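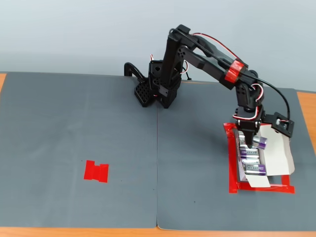 Cidero: your questions, my answers

3,402 shares

I get the same handful of emails every week, so I've finally put the answers in one place. I'm Purificación Requena, I make Cidero, and if I've missed yours, write to me and I'll add it.

What is Cidero, exactly?

It's a dry, lightly sparkling cider made from apples that didn't make it to the store. Too small, too big, scabby, funny-shaped, bruised on one side. I take them from growers near Drallgate, press them, let them ferment slowly and can the result. There's one cider all year and a second one in the fall that's a bit sweeter (my mother's favorite, and she lets me know when it runs out).

Are you using rotten apples?

No! A bruise is fine, and so is a weird shape. Mold goes to the compost. We sort everything by hand before washing, and it's the coldest, most boring job of the season.

Where do the apples come from?

Mostly from Amra Tomić, whose family orchard, Tomić, is just up the hill from us. She was the first grower who took my call seriously. When I phoned her I asked for 100 pounds to play with in my garage and she brought 800. I had no idea what to do with them all and neither did my fridge. A few smaller growers have joined in since then, and people with a tree in the backyard drop off bags in August and September.

Can I bring you my backyard apples?

Please do – but send me a note first so I know they're coming. Picked or fresh off the ground is fine, as long as no animals have been grazing under the tree. Leave out anything soft all the way through. Paper bags or crates are best. Plastic bags make them sweat.

What do I get for them?

Cans! I weigh your bag, write it in the book, and you pick up your share once that batch is ready in the spring. I can't pay cash for small lots, sorry.

Is it gluten free? Vegan?

Yes to both. It's apples and yeast, with a small amount of sulfite at bottling time (well, canning time, old habit). Nothing from an animal is used to clear it, so it can look a little hazy. Give the can a gentle roll if you like it that way.
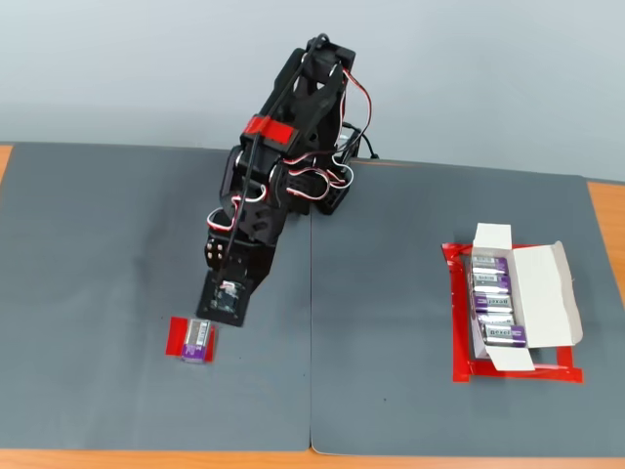
Robotic arm over the gray mat

Why does it taste different from last year's?

Different apples. Last year we had a lot of tart ones and I loved it, though I know some of you thought it was sharp. This year's is rounder and has more of a baked apple thing going on. I blend up to 17 small tanks to get each batch where I want it, but I'm not going to make it taste identical every time. I wouldn't know how, anyway.

What happens to the leftover pulp?

It used to go to pigs, all of it. Now Brurell, the bakery, dries some and mills it into flour for a very good cracker. They're dark and a little sour and I eat them with blue cheese standing up in the kitchen. The pigs still get the rest.

How long does a can keep?

A year in a cool, dark place, and it's better in the first six months. Once it's open, drink it that day.

Do you ship?

Within the state only for now. Out-of-state rules are a headache and I'm working through the paperwork slowly, mostly at night.

Can I visit?

Yes, from 2 p.m. on pressing days, which I post on the newsletter. Wear shoes you don't care about. Kids are welcome and get fresh juice straight from the press.

17 comments
Share this page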